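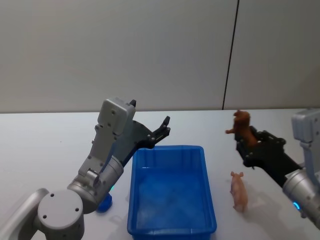

Blue bin on the white table

Last updated: 10 November 2019
Category: Club & Tickets > Fan FAQ

Who runs hockey operations for Flunditz?
Salamatu Fiadzo. She joined as a scout and became general manager in January.
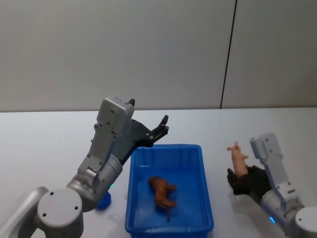 White tabletop and gray wall

Where are home games played?
At Olance Arena, which seats 3000. Doors open two hours before the puck drops.
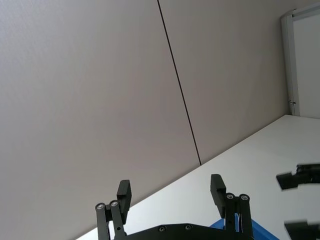 Wall panels, with a door frame at top right

Can I change my season seats?
Yes – once per season, at the box office. Each account can hold up to four seats.

Do kids need a ticket?
Children under 2 get in free if they sit on a lap. Everyone else needs a ticket, including for preseason games.
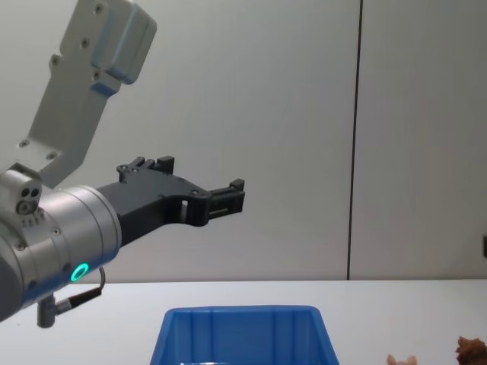
Lap tickets are not issued, so just tell the gate staff when you come in.

Related
Parking at Olance Arena
Kodikara Cup schedule
Ferker Youth Camp sign-up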